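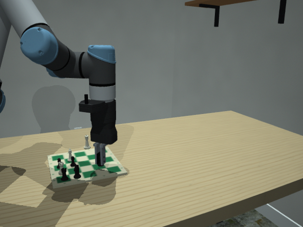

Rules for pick-and-place runs at the board

Every arm can put a bishop through a table once. These rules keep it to once.

1. Run it in simulation first. Pixels are cheap and fingertips come in packs of two.

2. Write down the start layout before you press go. "Sort of mid-game" is not a layout, Todor.

3. Approach from straight above, stop 100 mm over the piece, then come down slowly. Tall neighbors get knocked over by sideways moves, and kings fall with great drama.

4. Grip below the head. Crowns and knights' ears are slippery customers.

5. Lift clear of the tallest piece before moving across. Check this against the tallest piece on the board, which may not be the one you're fond of.

6. Thirteen clean runs in a row before anyone asks for more speed. A nudged pawn sets the count back to zero. Yes, a pawn.

7. Log every drop, with the square it was headed for. Wenche Midtbø reads the log and has a long memory.

On the real arm, keep one hand near the stop button and the other out of the board.

Stuvard Robotics Bench Notes | Questions: Ankica Lazarević | Back to top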